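4.2 提名听证的时长与表决结果

本节讨论一个看似体面的问题：听证开得越久，表决是否越审慎。样本取自利瑟斯代尔（Lisesdale）地区上诉法院的司法提名记录，剔除中途撤回者后得335份，其中181份附有完整的逐字稿。其余各份的逐字稿据档案室答复“正在整理”，这一答复与四月我们初次去函时收到的一字不差。

结果令人略感扫兴。听证时长与最终票差之间几乎没有可资利用的关系。真正能预测票差的是提名人由哪一派推举，这一点任何读过报纸的人大概都能免费告诉我们。我们仍按惯例做了回归，系数见附录乙。

较有意思的是提问本身。按照德姆琴科（Demchenko）编码法，我们把委员的发言分为“求知型”与“陈述型”，后者指以问号结尾、但不需要回答的发言。单场听证中，陈述型发言最多连续出现20次，其间被提名人共说了两声“谢谢”。编码员起初为“请问您是否同意我刚才的看法”应归何类争执不下，后来统一归入陈述型，争执遂告平息，至少在走廊里是如此。

另需说明，伊尔卡诺（Irkano）巡回区的席位空缺时间最长，提名一度搁置700天。搁置期间委员会并未闲着，先后就搁置的程序是否合规开了两次会，结论是合规。该案最终以一票之差通过，双方事后均称这是制度运转良好的证明。我们把它保留在样本内，剔除后主要结论不变。

编码一致性的检验沿用斯卡勒罗（Skallero）量表，分歧条目由第三人裁定。图3之后附外部意见一则，文字未作改动。

图3
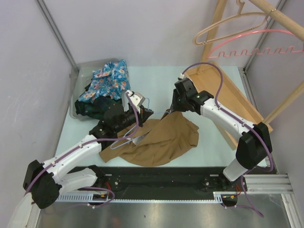

Seidu Laryea：我对“时长无用”的说法有保留。票差只反映听证当天的立场，而长听证留下的逐字稿，往往要到法官上任后审理回避申请时才有人去翻。作者若只看表决，自然觉得那些钟点都白费了。建议至少把上任后头几年的回避裁定纳入考察，再下结论不迟。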